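Unit 7: Task Lighting and the Work Surface

Course: Residential Lighting Basics, Grestley

A desk lamp is judged together with the surface it stands on. Varnished wood throws light back as orange highlights, and a glossy lamp head does the same in its own color. Check for glare from the seat, with the lamp on and then off.

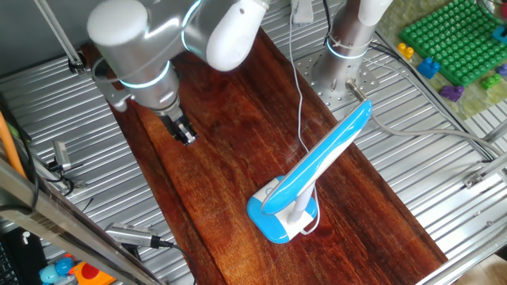
Cable routing comes next. Run the cord toward the back of the board and leave a little slack. A cord that crosses the writing area will get pulled sooner or later – plan the outlet first, then the lamp. For the lab, set the meter to lux and aim for 300 at the center of the page.

Finish matters too. Scratches in varnish show most under low, slanted light, so note them on your sheet before you take readings.

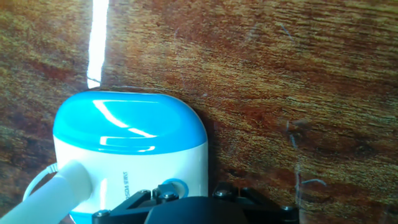 Take 2 readings at each point and write down both. If they differ, check that your sleeve was not shading the sensor. Sheets go in the Culetti folder by Sunday. Reading for next time: the Ruiz-Ortega chapter on reflectance, first half only.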